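Woke at four with the word "quince" in my head and couldn't get rid of it. I've been off sugar for 19 days, on doctor's orders, and this is apparently what the brain does with the spare time. It used to wake me up for money.

Made coffee and sat in the kitchen with the notebook Wivcombe sends its members, the one with the thirty little boxes to a page. You're supposed to write down everything you eat. I've discovered that I lie to it. Last night's box says "toast." It was toast in the sense that a wedding is a meal. There was butter, there was cheese, there was the end of the good ham, and then there was a second toast to see if the first one had been a fluke.

Things I have learned about myself since May: I'm a person who reads labels in the aisle with my glasses pushed up on my forehead, blocking the cart of somebody who wants the same mustard. I'm a person who says "it's in everything, you know" to a cashier. I have become my aunt, minus the pearls.

Walked to work the long way, down past the old Hubáček bakery, which was a mistake at that hour. They had the side door propped open with a flour bucket. I stood there longer than a grown man should stand at a side door. A kid came out with a tray, looked at me, and went back in.

The morning was all budget. Prirska wants the catalog by the end of June and has cut seven pages from it, so the garden furniture now has to share with the bird feeders. I wrote 553 words on a bench. It's a fine bench. By the third draft I'd called it "generous," which I think I got from the toast. Arnulfo Ospina read it over my shoulder and asked whether the bench was all right, whether it had been ill. He then ate a cinnamon roll at my desk, over my keyboard, slowly, talking the whole time about his gutters. I know more about his gutters than I do about my own sister. There's a leaf guard he likes. He unrolled the thing as he went, the outside first, saving the middle, and when he got to the middle he said he was full and threw it out. I've worked with Arnulfo a long time and I want it noted that I said nothing.

Lunch was an egg. The box says "egg," so that one's true.

In the afternoon I looked up my old school friend's bean soup, got lost, and read for most of an hour about people who eat only what was in season where their grandparents were born. Mine would leave me with turnips and a kind of herring. I felt a lot better about the egg.

What nobody at Wivcombe mentions in the welcome packet is how much of this is shopping. I used to go to the store twice a month, like a raid. Now I'm there nearly every other day, because the things I'm allowed go soft if you look away. I have opinions on limes. I have bought a mango with full intent and found it a week later under the mail. The rule is that fruit counts as fruit if you eat it whole and counts as sugar if you drink it, and I've spent more time on the theology of this than I ever spent on the regular kind. 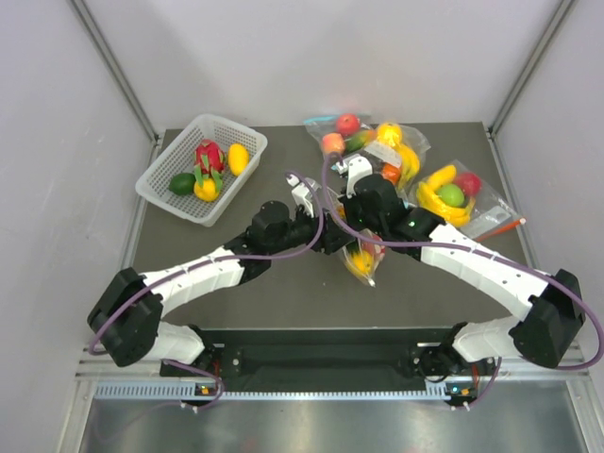
Rosângela Bezerra thinks the whole-or-juice rule is nonsense, and told me so on the phone tonight before I'd finished explaining it. Her view is that a person who wants a mango should eat a mango, standing over the sink, and not report it to a notebook. She said her mother ate two a day in season and buried three doctors. I said I'd heard it was two doctors. She said the third was recent.

I asked what she'd had for dinner and she said cake, there'd been some left. What kind? Orange, with a glaze. She described the glaze. I let her — I may have asked a follow-up.

After that I did the dishes, such as they were, and watched half of the Wiltari documentary, the one about the lighthouse keepers. They lived on canned milk and biscuits all winter and every last one of them looked terrific.

Weighed myself before bed, against advice. Down a pound, or the scale is on the uneven tile again. Moved it to the hall. Up a pound. Moved it back.

Filled in the box: egg, soup, half a mango, over the sink. Left out the other half. Need limes, and a new battery for the scale.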